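Baking Basics, Handout 4
Enriched Rolls: Shaping, Proofing and Baking
Kaltel Evening Kitchen Program

Read this before class. We will not go over the mixing steps again, so look back at Handout 3 if you missed that session.

1. What makes a dough enriched

A lean dough has flour, water, salt and yeast. An enriched dough also has some mix of butter, eggs, milk and sugar. These change how the dough handles and how it bakes. Fat coats the flour and keeps the gluten strands shorter, so the crumb is soft. Sugar feeds the yeast in small amounts but slows it down in large ones. Milk and egg help the crust brown, and an enriched roll can look done on the outside while the middle is still raw. Keep this in mind when we get to section 5.

Recipe for one batch, for reference:
Bread flour, 300 g
Warm milk
Soft butter, 30 g
One egg
Sugar, 20 g
Instant yeast, one packet
Salt, a level teaspoon

The amount of milk is left open on purpose. Add it slowly and stop when the dough comes away from the bowl but still sticks a little to the bottom. Flour takes up more or less liquid depending on the brand and how long the bag has been open.

2. First rise

Cover the bowl and leave it out of drafts. Judge the rise by size. The dough should look nearly doubled, and a floured finger pushed into it should leave a dent that fills in slowly. If the dent springs right back, wait. If the whole top sinks, the dough has gone too far. Knock it down, knead it briefly and go straight to shaping.

A cold kitchen slows everything. Students in the Tilahun building should allow extra time, as the ovens there do not warm the room much.

3. Dividing and shaping

Weigh the whole piece of dough, then divide by the number of rolls you want. Guessing by eye gives you a tray where the small rolls dry out before the large ones are baked. Cut with a bench scraper. Tearing ruins the surface you will need later.

To shape a round roll, pull the edges of the piece into the middle, pinch them, and turn it over. Cup your hand over it and move it in small circles on the table. The bottom should drag a bit. If it slides, you have too much flour down. Wipe the table with a damp cloth and try again.

For a long roll, flatten the piece into an oval, fold the top third down, fold the bottom third up, and seal the seam with the heel of your hand. Lay it seam side down.

4. Second rise

Set the rolls on a lined tray with space between them, or close together if you want soft pull-apart sides. Cover loosely. This rise is shorter than the first. Brush with egg wash just before the tray goes into the oven. Egg wash left to sit dries and tears as the roll expands.

5. Baking and cooling

Use the middle rack. Turn the tray once, after the rolls have set. If the tops are getting dark too early, lay a sheet of foil over them. Check the center of the largest roll with a probe thermometer.

Move the rolls to a rack as soon as they come out. Left on the tray, the bottoms steam and turn soft. Wait until they are cool before you cut or bag them.

For next time

Bake one batch at home. Write down the weight of each piece before shaping and the length of both rises. Bring 2 rolls to class, one cut in half, and your notes. We will compare the crumb side by side.

Suggested reading: the chapter on soft doughs in the Skaketti course book, and the flour chart at the back.
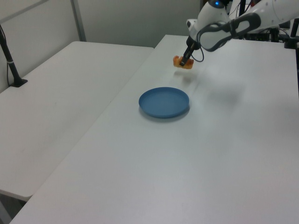
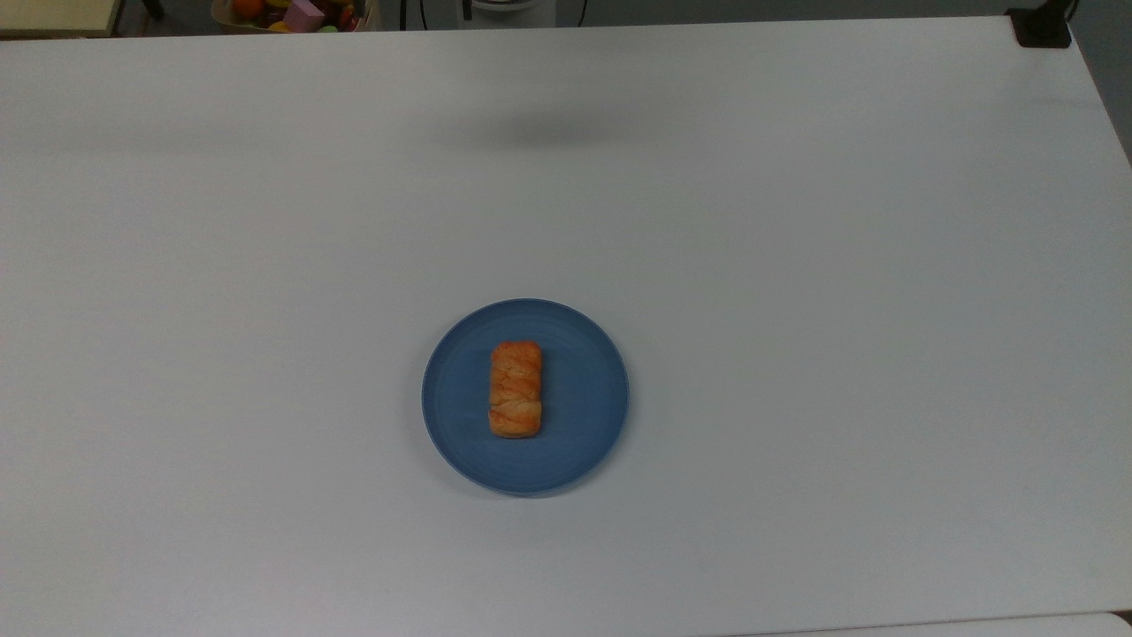
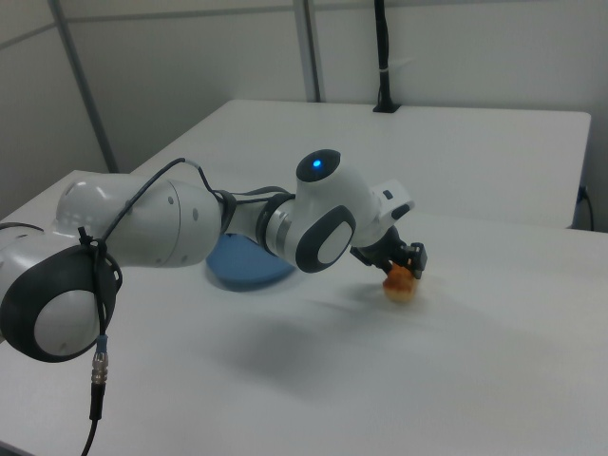
Kasosness, November 22, 2023

Changes since the last printing: the sugar has been lowered, and the note on egg wash has moved from section 5 to section 4. If you have the older copy, use the amounts given in this one. Handout 5 covers filled doughs. Bring an apron, a bench scraper and a container with a lid.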